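Speaker notes: "We Tried to Rent a Robot Florist"
Bevan small makers' meetup, March 26, 2026

SLIDE 1: Title
Wait for the latecomers. Say hello. Mention that Clillance did not pay for this talk and, having read my draft, would like that made clear too.

SLIDE 2: What's on offer
The Skidadora. Two arms, one bench, rented by the month from Clillance. The brochure says "light assembly of soft goods." Our soft goods are crepe paper flowers. I asked the sales rep if paper counted as soft. He said he'd get back to me, and in December he did.

SLIDE 3: What you get for the money
$700 a month. Setup is another $1000, payable before anyone unlocks the crate. Support line is friendly and closes early.
(Pause here. Somebody always asks if you can return it. Yes, with 43 days' notice. I have no idea where they got 43.)

SLIDE 4: What it did well
Picking up cut strips and stacking them: very good. Moving trays: excellent, a little smug. It ran a whole night of strip sorting and I came in to tidy piles and a slightly warm room.

SLIDE 5: What it did to the petals
Play the clip with the sound on. The grip setting goes from 1 to 96. At 1 it drops the flower. At 2 it makes confetti. Clillance tells me a softer fingertip is coming. Brernarico, who make the fingertips, told me the same thing in nearly the same words, so at least they talk.

SLIDE 6: The job we wanted it to do
Leave this one up for a while and let people look at the fingers.
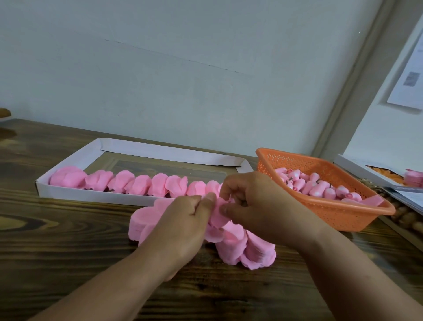 Shaping a pink garland by hand, more flowers lined up in the tray behind.

Point out the thumb pressing on the petal. Then the other hand, pinching and folding the paper. Ask the room what grip setting that is. Move on before the engineers answer.

SLIDE 7: Would I rent it again?
For strips and trays, yes, in the busy season, if they drop the setup fee. For petals, no. Ask me again when the fingertips ship.

SLIDE 8: Questions
If asked about the quick-release arm: it is quick. Keep your feet back.
Leave the price sheets by the door.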